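Search this forum
Search

Kitchens & Worktops > Surfaces and finishes
Matte brown or pale top?
Started by SelinaL, Sunday
792 views – 4 replies

SelinaL
We are replacing the worktop in a small north-facing kitchen. My husband wants matte brown, I want something pale. The fitter quoted 100 pounds more for the brown with a 30 mm edge. Does a dark matte top show every crumb?

Iolo_M
Had a brown one for years. Crumbs yes, tea rings no. Pale is worse for tea and curry. I would go brown and spend the money on a decent light under the cupboards.

cadi.prydderch
I disagree with Iolo. In a north-facing room brown goes dull by three in the afternoon. We ended up having the lights on all day and changed it before we sold.

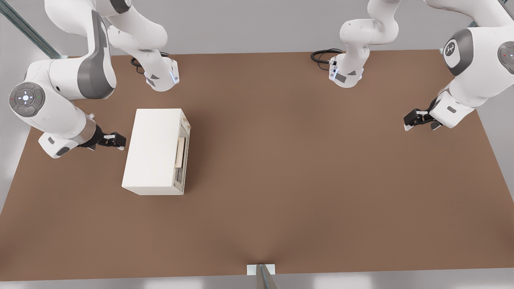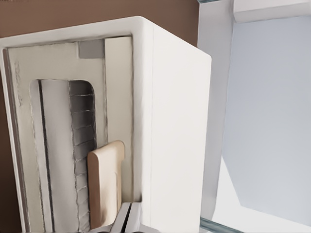
Selina, the fitter's quote sounds high to me for an edge. Ask whether it includes the upstand and the sink cut-out, as ours was left off and we paid for it later. On colour, think about what sits out all day. An off-white toaster with a matte shell like the one in the second picture looks fine on either, but a shiny black kettle on brown just disappears. Also get a sample and leave it by the window for a week.

DexterP
Ours came to 1,493 fitted, pale, no upstand. Marks wipe off if you get to them the same day – turmeric is the exception.

SelinaL
Thanks all. Getting two samples. He still wants brown.

Share (3) | Comments (4)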